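Storix wants $384 for the Clevier kit, handles and fingers. Worth it? Mostly.

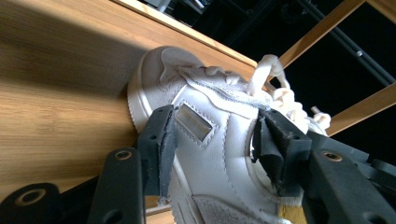 Sneaker on its side, both fingers on it.

Good hold on leather. Laces are anoying, though.
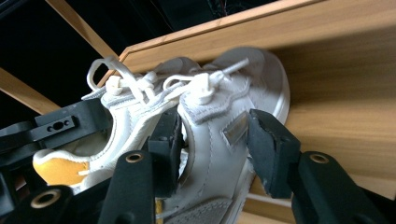

2 min read

Pairs are the real test. Kwan's cheaper kit can't do pairs, not for me. 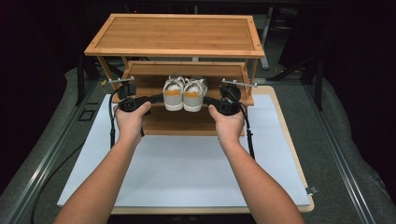
98 words

Two hands, low shelf, cables hanging. Fine for a morning. My wrists quit befor the kit did.

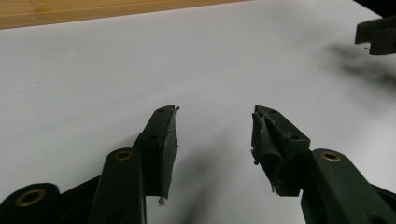 Pads: the weak spot

Wrinkled, peeling. Spares are $24 at Ferngate. Should be in the box.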